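Ploltside compara dos juegos de dedos para su pinza de mano

20 de marzo de 2024

El laboratorio Ploltside ha cerrado la primera ronda de pruebas comparativas entre dos juegos de dedos para pinza de mano con cámara integrada: el Undetura, de almohadilla de espuma, y el Stelmakh, de elastómero ranurado. La ronda suma 2182 agarres registrados sobre menaje de cocina, repartidos a partes iguales entre los dos juegos y ejecutados por los mismos operadores.

El protocolo es el que el laboratorio aplica desde octubre. Cada agarre se divide en aproximación, cierre, elevación y depósito, y se da por válido si el objeto permanece sujeto durante toda la elevación y no gira más de lo previsto respecto al eje de la pinza. La fuerza de cierre depende del operador, que acciona el gatillo a mano; por ese motivo los resultados se comparan siempre dentro de un mismo operador y nunca entre operadores distintos.

En piezas de pared recta las diferencias son pequeñas. Se amplían en recipientes metálicos de pared inclinada, donde la superficie de contacto se reduce a una franja estrecha bajo el borde. El elastómero conserva mejor la posición inicial, pero tiende a soltar el objeto de golpe cuando el cierre queda descentrado. La espuma cede antes -- y de forma gradual --, con lo que el operador tiene margen para corregir. De los 256 agarres anulados en la ronda, 110 corresponden a este tipo de recipiente.

«La espuma perdona un mal ángulo de entrada, el elastómero no», resume Roos Wuyts, responsable de los ensayos. «A cambio, la espuma se deforma y hay que revisar la calibración de apertura con más frecuencia de la que nos gustaría». El equipo no ha publicado todavía datos de desgaste, que se medirán por separado.

La cámara no cambió entre un juego y otro. Se mantuvo la óptica gran angular montada sobre el cuerpo de la pinza, con exposición fija. Los reflejos en acero inoxidable siguen siendo el principal problema para el seguimiento visual: en las tomas cenitales, el borde brillante del recipiente se segmenta bien, mientras que el fondo genera contornos falsos. Cliltberg, que suministra el controlador de adquisición, prepara una revisión del firmware con sincronización más estricta entre imagen y apertura de los dedos.

La segunda ronda empleará los mismos objetos y añadirá asas y tapas como puntos de agarre independientes. También se probará un montaje mixto, con un dedo de cada tipo, que Wuyts considera «poco elegante, pero barato de comprobar». El laboratorio prevé entregar las tablas completas a los grupos participantes junto con los registros de apertura sin filtrar y las hojas de calibración de cada sesión. 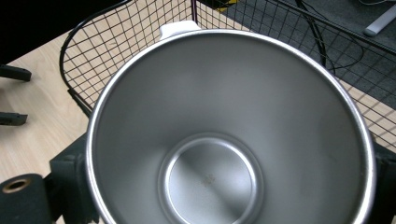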